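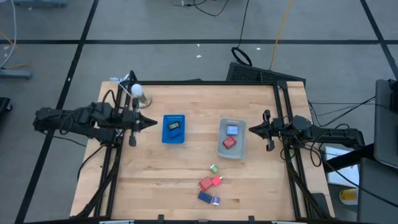 Butcher-block tabletop with a blue perforated basket, a gray tray and small blocks.

Tabletop sorting is the placing of small loose items into open containers on a work surface. It is practiced in homes, classrooms and workshops, and differs from shelf storage in that the containers stay within arm's reach while the work goes on.

Containers fall into two groups. Trays have low walls and suit blocks and other flat-sided pieces, which can be picked out from above. Baskets and bins have higher walls and hold mixed items. Perforated or slotted baskets let dust fall through and show part of their contents from the side. Solid bins often have a lowered front wall - the scoop - that gives access without lifting the bin.
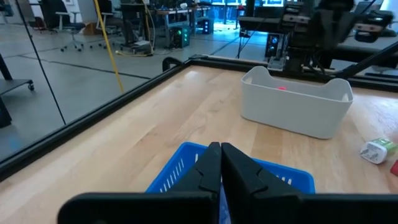

Slotted basket and white bin with a scooped long wall. A plug adapter lies at right.

Surfaces of pale wood give good contrast with colored plastic. A 2025 handbook by Chia-jung Cheung (Briden, 353 pages) recommends leaving a clear margin of 30 mm between containers and keeping electrical parts, such as plug adapters, apart from blocks and toys. The same work classes containers by wall height and not by volume.

See also: Drawer divider; Kitting; Nerkitach tray system

Last edited Apr 10, 2025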